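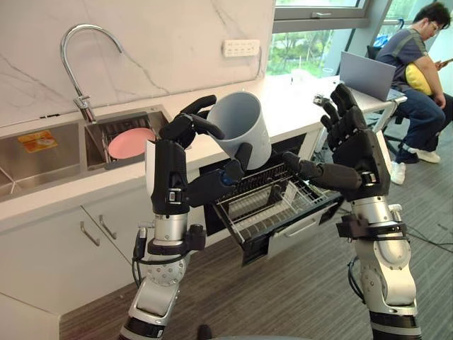
Putavwood Chowder Supper Returns to the Sequeira Pier

The Putavwood Chowder Supper is back on the Sequeira pier this October, with 12 kitchens ladling for the benefit of the Sestov Reading Room, a free after-school program that has outgrown its building twice and its plumbing once.

Serving runs from 4 to 8 p.m., or until the pots are scraped. Last year they were scraped by 6:40, and the people still in line were offered oyster crackers and the sunset. Organizers say they took the hint. They have ordered 129 gallons of chowder this time and capped ticket sales at 800. Last year's crowd came to 793, plus whoever climbed over the bait shop railing.

Tickets are $35, or $10 for children under 12, and cover a taste from every kitchen, a slice of sourdough and one drink. A second drink costs money. So does a third, and the pier has a railing on only three sides.

New this year is a red chowder table, set up at the far end of the pier, past the restrooms, where its supporters can be happy together. The white chowder kitchens have been asked not to comment on the arrangement and have mostly complied. There will also be a corn chowder for guests who don't eat seafood and have still decided to spend an evening over the water with 12 pots of it.
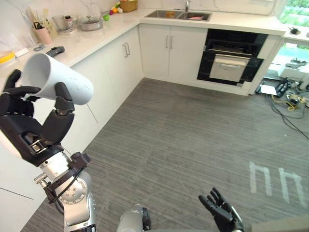

Judging works a little differently this time. In past years, each guest dropped a wooden token in a jar, a system that fell apart when one kitchen was found to be handing out tokens with its samples. Ballots will now be printed on the back of the ticket, one to a person, and collected at the gate. Tastings will be poured into plain white cups, much like the one held sideways in the photo, with no kitchen's name on them, so that judges at the head table can't tell whose clams they are chewing. The winner gets a trophy shaped like a ladle and the right to bring it up for a year.

The silent auction closes at 7 p.m. Lots include a weekend at a cottage in Putavwood, a half-day fishing charter, and a framed map of the harbor that has been donated, won and donated back at each of the last four suppers. Bidding on the map opens at $5.

Plestex, the marine coatings company at the end of Harbor Road, is matching the first $700 raised at the auction. It is also lending its parking lot, which fills up early. A shuttle will run from the Sestov ferry landing every 20 minutes, beginning at 3:30 p.m.

Proceeds go toward books, snacks and a second sink for the Reading Room. The supper goes on in light rain. In heavy rain it moves into the Sequeira fish market, where the floor drains are excellent and the smell is included in the price.

Tickets are on sale at the ferry landing and the Reading Room front desk. Dogs on leashes are allowed on the pier but may not vote.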